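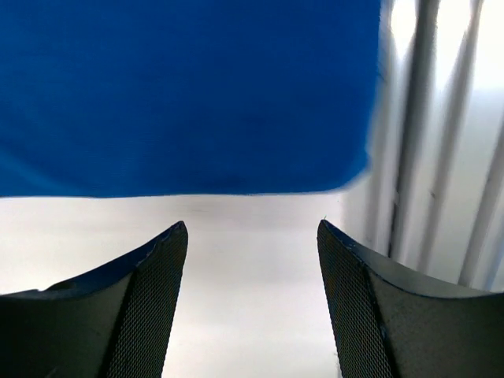
# The Laundry Club of Vulcombe

It is four in the afternoon and the door of the old drawing room at Vulcombe Technical School is open, as it always is when the club is working. Inside, six students are arguing about a blue cloth. One of them wants to start every attempt from the left corner. Another says that the left corner is a habit and not a method. The teacher, Yutong Ye, listens for some time with her arms crossed, and then she asks them to write both ideas on the whiteboard and to try both before they go home.

The official name is the Vulcombe Robotics Club, but in the school everybody says the Laundry Club. The students took this name for themselves last year, when it was still meant as a small insult. Now it is printed on the sign-up sheet.

## A contest about cloth

Most school robot contests are about hard objects. A robot pushes a ball, stacks blocks, or follows a line on the floor. The Nulau Challenge, which has been organized in this region for several years, has a different subject. The teams must teach one robot arm to take hold of a piece of fabric and lay it flat, then fold it in half. The contest is in March, and each team receives the same list of rules and a cloth that it has not touched before.

"When I read the rules the first time, I thought it was for small children," says Dalis, who is 17 and has been in the club since it began. "My grandmother folds a sheet while she is talking on the telephone. Then I tried to explain to a computer what my grandmother is doing, and I could not finish the first sentence."

The difficulty is easy to understand when you think about it for a minute. A block has the same shape in the morning and in the evening. A cloth has a new shape each time somebody moves it, or when the window is open. The edge that you wanted to grip can go under another edge. If the gripper closes too high, it takes two layers. If it closes too low, it takes only air, and the fingers meet each other with a little click that the students know very well by now.

## 862 tries

The club does not write a program that says every movement in order. They guide the arm by hand through the job, many times, and the robot's computer keeps the positions together with what its small wrist camera sees. From these recordings it learns what a good movement looks like. The students call one recording a "try," also when it goes well.

Last season they made 862 tries, and the result was not good. At the contest the arm worked nicely with the practice cloth during the warm-up, and then it was lost with the cloth from the organizers, which was darker. The team finished near the bottom of the table.

"We taught it one cloth," says Dalis. "It learned one cloth. It was a very good student."

This season they have reached 2936 tries. They change the fabric often, and they move the lamp. They also start from positions where something is already a bit wrong, so that the arm can learn how to come back. This part was suggested by Wan, who is 15 and joined only in the autumn. In his opinion the older members were too proud of their clean recordings. He looked through the list of tries from last year and saw that all the ugly ones were deleted.

He proposed to keep them. There was a long discussion, and for two weeks the club had two folders on the computer, one for each side of the argument. Then they trained the arm on both and compared. Wan does not like to talk about the result very much, but the second folder is gone.

## The cost of it

Money is a smaller problem than I expected, and time is a bigger one. The arm was bought with a grant from the town, and the school pays the electricity. Fabric is cheap. Ye buys remnants in the market, and she asks the seller for pieces that behave badly. She likes thin cotton and everything with ribs, which can pull in one direction more than in the other.

Time is another matter. A try takes less than a minute, but the cloth must be put back in a new position, and somebody must note what was changed. In one afternoon the best pair of students made 102 tries, and both of them told me that they did not want to see a towel at home that evening. The usual number is closer to 40. There is a rule that after one hour you must change places with somebody who is working on the program, and it is the only rule in the club that Ye wrote alone.

Not everyone stays. Some students come for the robot and leave when they understand that the work is mostly patience. Ye does not try to stop them.

"I was a student in mechanics and I also wanted the fast part," she says. "I tell them the door is open in both directions. Two of them left in the winter and came back after one month. I did not say anything. I gave them the notebook."

The notebook is a thick one with squared paper. Every change goes in there by hand, although the computer also keeps a list. I read some pages while I was waiting. "Lamp moved to window side." "Hem first, then corner. Better." "Dalis sneezed, repeat." On one page there is only a drawing of a finger with an arrow at the tip and the words "two millimeters lower!!" in red.

## Before March

The fold itself is still not reliable. The arm can find a hem and lift it, and on most days it can lay the cloth flat. The second half of the fold is where it often goes crooked, and the team has three different explanations for this. Wan believes that the arm moves too quickly after the grip. Dalis believes the grip pads are worn, and she has asked for new ones. Ye has an explanation too, but she wants to hear theirs until the end.

At half past five they have tried the left corner and the free choice, both many times. The free choice is a little better. Dalis writes this in the notebook, in small letters, and Wan asks her to write it bigger.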